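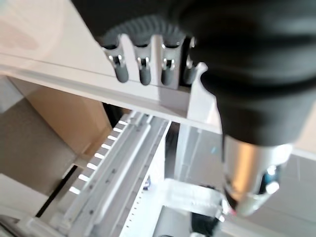
Fig. 1. Slotted holder with four dark gray cylindrical items, standing upright on a white shelf panel.

Category: Course Materials / Storage and Workplace Order

Handout 5 – Holders, slots and shelves

In the last lecture we spoke about boxes and drawers. Today the subject is smaller: how to keep cylindrical parts upright on an open shelf.

A slotted holder gives every part its own bay. In Fig. 1 the dividers are raised between the items and end in pointed tabs. Please notice also that the rounded lower ends come out below the rim, so a holder of this type needs free space under the slots. Students often forget this when they measure the height.

Terms for the exercise
Bay: the place for one item.
Divider: the wall between two bays.
Rim: the upper border of the holder, from which we measure.
Front edge: the border of the shelf nearest to the user.

Clips and bands should face the user – it is then easier to compare items without lifting them. Do not put a label over a clip.

Exercise (work in pairs)
Draw a shelf 300 mm deep for the Barkwood storeroom. It must carry 16 cylindrical parts in holders, in 2 rows. Show the distance from the front edge to the first row, and explain in a few sentences how the back row can be reached. The Brumel catalog has suitable holders, but you may design your own.

Drawings are due in March, before the lecture on labels. Bring them on paper.

Reading: Gallardo course reader, chapter 5.

0 comments | 2 shares
Contact | Back to top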